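Zosevgate rezoning goes back to council

19/07/2023
By Najwa Harb
2 min read

A proposal to rezone a 3432-square-metre commercial lot on Lindell Street has been sent back to council planners, after neighbours questioned how trucks would reach the site.

The owner, Fakhoury Holdings, wants to replace the vacant Zosevgate warehouse with 36 townhouses and a row of ground-floor shops.

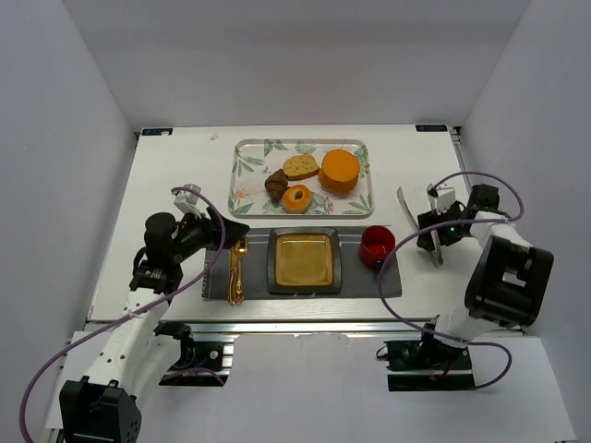

Planners had backed the change on the condition that an old drainage easement along the rear boundary be removed from the title. That has not happened yet – the easement also benefits the lot next door, and its owner has not signed the release.

Fakhoury has asked for the driveway to be moved to the eastern side and will lodge new drawings with a revised traffic report. 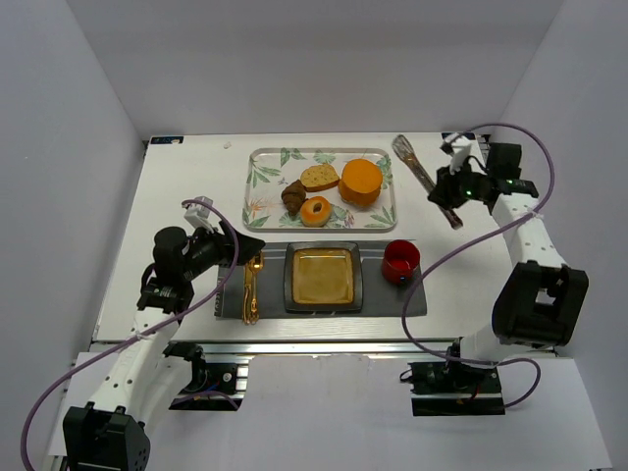

Fotell Residents Group said the new driveway would still put delivery vehicles on a narrow street, and asked that the shops be limited to three tenancies.

The application is due back before council in December.

Last updated: 2 hours ago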